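Chapter 5
What the Camera Gets to See

I nearly skipped the open day at Clidcombe. It was raining, I had a stack of papers to grade, and I'd already sat through enough robot demonstrations to know how they usually go - an arm picks up a block, an arm puts down a block, everybody claps. But Etornam Odoi had promised me a seat near the front, and the email said there would be sandwiches, so off I went on March 22, 2026, with a notebook and a very wet coat.

I'm glad I did, because this whole chapter grew out of that afternoon!

The group at Clidcombe works on a simulator called Clara. You give Clara a room, a table, some lamps and a robot, and it works out what the robot's camera would receive from wherever you put it. Holger Boström ran the demonstration, and he started where most people would want to start, with a long view of an arm sorting parts into trays. Lovely stuff. Kids in the second row were calling out which part should go next. Then he asked if we'd like to see the same kind of world from much closer in, and he switched the big screen over to a wrist view, right down by the tabletop.

The room got quiet. The woman beside me leaned over and asked if the projector was broken.
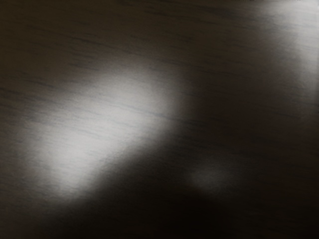 Figure 5.1 A simulated wooden tabletop at very close range. The grain still shows through the larger patches of light.

I wrote "where is the table?" in my notebook, which is a silly question when the table is all there is. But I think it's the right question for us to begin with. You and I look at a picture like Figure 5.1 and after a second or two we say "oh, wood, with light on it." We get there by way of the streaks, mostly. They keep running in the same direction whether the surface under them is pale or nearly black, so we decide that the surface is one thing and the light is another. A program has to be given some way of making that same decision, and a simple one will happily tell you that the big pale patch is an object and try to pick it up.

Holger had an early version of just such a program with him (the Sikine detector, which we'll take apart in Section 5.3). He had run it on 2111 rendered views of bare tabletops, and it reported an object in 129 of them. Somebody behind me said that didn't sound too bad. Etornam laughed and asked him how he'd feel about an elevator with the same record.

What I liked best was the half hour afterward, when the crowd had drifted off toward the sandwiches and a few of us stayed to fiddle. You could move a lamp in Clara and watch the light slide over the grain, or soften the shadows, or back the camera away until the table had edges again. I must have moved that lamp thirty times. The Sæther lighting model, which you'll meet in Section 5.2, makes a lot more sense once you've played with it, so please do the lab before the reading if your instructor lets you.

Before you go on, take a sheet of paper and write down how you would tell a patch of light from a pale object if you had only one picture to go by. Then write down what else you'd ask for if you were allowed a second picture. Keep the sheet. We'll come back to it at the end of Section 5.4, and I'd like you to have your first ideas in your own handwriting.

5.1 Brightness Is Two Things at Once

Let's start with a single pixel and the number stored in it. That number depends on how much light arrives at a spot on the surface, and also on how much of that light the spot sends back toward the camera.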